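Gondik 双手示教夹爪套装（办公室整理版）
Marulanda 工作场所自动化系列 / 产品详情

很多行政和后勤的同事第一次听说公司要上整理机器人，心里多少会咯噔一下：是不是以后就不用我了？我们在 Imville 做了这几年，这样的话听过很多遍，所以这一页想慢慢说，不急着摆参数（参数在后面，一样不少）。

Gondik 是一对手持夹爪。您不用会编程，也不用站在屏幕前拖来拖去，两只手各握一只，像平时那样收拾东西就好。夹爪一侧带着标记方块，系统靠它知道手在哪里、朝哪个方向；夹爪上的相机记下指尖前面的情形。录下来的动作，经过 Derason 软件整理，就成了机器人学习的教材。换句话说，教机器人的那个人，正是最懂这份活的那个人。

我们特别喜欢拿会议区和工位来做第一批任务。椅子上搁着的包、桌上搭着的衣服、拉得歪歪扭扭的座椅，每家公司都有，每天都有，而且每家的规矩都不一样！有的公司希望遗留的包统一收到前台，有的公司只要挪到旁边的桌上就行。这种分寸，写在说明书里总是差一点意思，用手做一遍反而清楚。

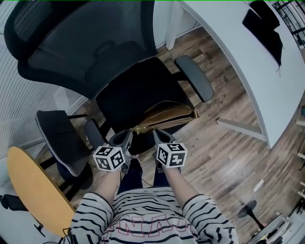
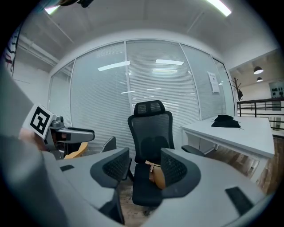
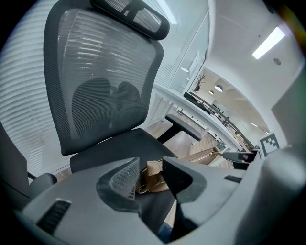

双手夹爪示教：办公椅上的棕褐色皮包

包类物品算是入门任务里稍微难一点的。皮面软，夹在不同的位置，形状就跟着变；带子和金属扣又容易勾住扶手。我们的建议是先慢后快，头几遍宁可慢得自己都嫌烦，让两只夹爪把靠近、合拢、抬起、放下这几步做得分明，之后再按平常的速度来。同一件东西多换几个摆法，椅子也转一转方向，比在同一个位置反复做要有用得多。

用过之后，办公室里会有什么变化

先说实在的：机器人接手的是下班以后那一轮整理。原来值晚班的同事要一层一层走，弯腰、搬东西、推椅子，走完往往已经很晚了。现在他们白天录示教，傍晚看一遍机器人列出的待确认物品，拿不准的由人来定。贵重的、私人的、看不出该放哪儿的，系统默认不碰，留给人处理。这一条我们不建议关掉。

负责客户培训的 Roswitha Danzer 常跟学员讲，头一天别想着录得漂亮，先把手腕放松。她带过一位做了很多年后勤的大姐，刚开始连夹爪怎么握都要问两遍，到第二天下午，已经在给年轻同事挑毛病了，说他们放包的时候“太摔了”。后来那家公司的整理标准，就是照着她的录制定下来的。她的岗位也改了名字，叫示教员，工时里专门留出了录制的时间。

当然也有不那么顺的时候。有些同事不愿意被录进去，这完全可以理解。相机的视野很宽，周围的环境也会一起进来，所以请务必在录制前告知在场的人，并在 Derason 里打开人脸与屏幕遮挡。谁来录、录多久、录好的内容留多长时间，最好在开工之前就和大家商量妥当，写下来，贴在看得见的地方。

套装内容
手持夹爪，左右各 1 只
标记方块，2 个，已预装
指尖软垫，8 片（其中 4 片为备用）
充电底座及连接线
Derason 软件授权，可供 40 名示教员登录
中文操作手册与握持姿势贴纸

使用前请留意
标记方块的表面要保持干净，有划痕或者卷边时请更换，不要用记号笔补涂。
光线太强的窗边，建议把百叶帘放下来再录。
指尖软垫磨平以后夹皮面会打滑，手感发涩时先擦，擦了还不行再换。
连续录制半小时左右请休息一会儿，夹爪不算重，举久了肩膀还是会酸的。
长袖请把袖口整理好，别让布料卡进活动部位。

常有人问起的几件事

手小的同事能用吗？可以的，握把后面有调节旋钮，往里拧到底就是最小的一档。左撇子也不必另外订购，两只夹爪的主从关系在软件里可以对调。

要录多少遍才够？看任务。我们自己的样板办公区，包类整理一共录了 262 段，由几位同事轮流完成。您的场地如果座椅款式比较统一，可以先少录一些，试运行之后再补。

没有机器人，能先买夹爪吗？能。有不少客户是先录、先讨论，把流程理顺了才决定要不要上设备。产品经理 Quentin Gilbert 很赞成这样做，他觉得光是大家坐在一起看录像、争论一个包到底该放哪儿，就已经值得花这个时间了。

订购与试用

试用套装可借 8 天，押金在归还验收后原路退回。下一批现货从 11月11日起按登记顺序发出，想约上门培训的单位，请在备注里写明楼层情况和大概的参加人数，我们好提前安排讲师。明年 3 月会更新一版握把，现有用户可以凭序列号换购。

有什么拿不准的，写信来问就好，问得再细也没有关系。

相关产品：Gondik 备用指尖软垫 / Gondik 标记方块（成对） / Derason 团队授权续期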